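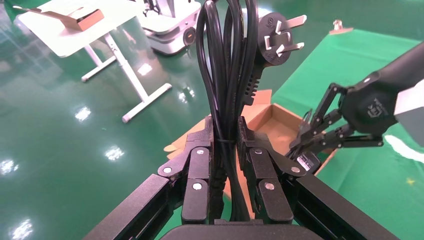

Velline box with the flaps folded back, and a three-pin lead done up in its twist tie.

Velline Small Goods Box, sold in packs of 4
Reviewed by Gisela Ibarra, September 9, 2019

I have never understood why anyone would pay extra for a cardboard box. Supermarkets give them away. Yet Velline wants you to believe that its Small Goods Box is a cut above, "made for the things you plug in", and it charges nearly twice what I normally pay for something much the same size. I bought a pack with my own money and have been using them for a month to store and post small electrical bits.

The stated size is 300 x 230 x 216 mm. I put a tape measure across mine and they were near enough, though one was a few millimetres short on the long side. They come flat. Folding one up takes a moment and the creases are cleanly pressed, so you don't get that bulging corner that cheap boxes have. The flaps fold well back and mostly stay there, which I'll admit is handy when you're trying to lower something in and a flap keeps dropping on your wrist. Mostly, mind. On one box a side flap kept creeping inwards until I bent it back hard enough to worry about tearing it.

Inside there is nothing. I mention this only because the listing talks about a "secure interior", and I had imagined at least a divider or a card insert. It's bare cardboard. If you put in a device with a heavy base it will sit happily on the bottom until you pick the box up, and then it will slide to one end. I wrapped mine in newspaper, just as I'd have done in a free box.

Leads are the other problem. A mains lead with a chunky angled plug is an awkward thing to pack at the best of times. Folded into long loops with a twist tie round the middle it goes in well enough down one side. Left in a floppy coil, it takes up half the box and tangles with whatever else is in there. None of that is Velline's fault, but the firm does claim the box "keeps cables tidy", and I can't see how. The twist tie keeps the cable tidy.
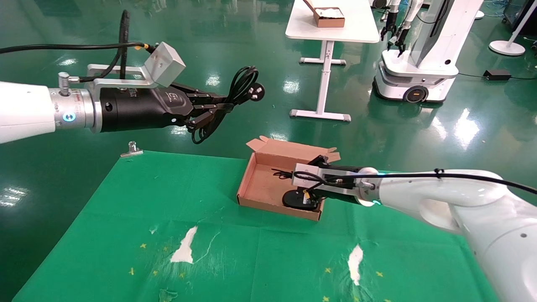
Photo: Gisela Ibarra

The card marks fairly easily. Mine has a few faint ones on the inside already. It doesn't bother me in something that will end up in the recycling, but if you were planning to keep these on an open shelf you might mind. The colour is a pale brown with a touch of pink to it, nicer than the usual, for what that's worth. I did my packing on an old green tablecloth with yellow stars on, and the box slid about more than I'd have liked until I put a hand on it.

As for strength, I posted two to my sister with a lamp in one and a radio in the other. The lamp arrived fine. The radio box had a crushed corner, though the radio still worked. I had a Brerkodov box of similar size do the same trip in the spring and it came through without a dent, and it was cheaper.

So would I buy them again? At half the price, yes. The size is useful and the folding is neat. At the full price I'd want the insert the listing seems to hint at, or at least a few twist ties thrown in.

Good: crisp folds, handy size, flaps stay out of the way most of the time.
Bad: price, no insert, one crushed corner out of two posted.
Score: two and a half out of five.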